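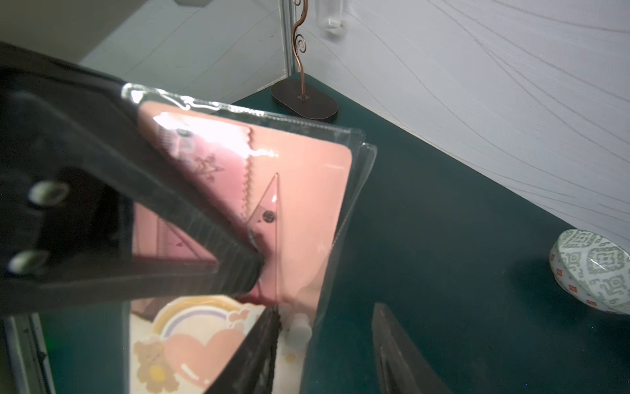 Chapter 6
Thin and Slippery Things

By now the arm is bolted to the bench and will pick up a wooden block 60 times without a miss. Blocks are easy. This chapter moves on to flat packets, paper and film, which bend when pushed and slide when pulled.

We start with grip force. The Gerkora servo used in Chapter 4 accepts settings up to 844, far too high for a plastic sleeve. Begin at 200 and go up in small steps, writing each one down. On our build the packets held at 263, but yours will differ with the fingertips you fitted.

You will need the finished arm, a few filled plastic sleeves and a notebook. Keep the stop switch within reach.

6.1 Setting the closing force

Switch on the supply and send the arm to its rest position.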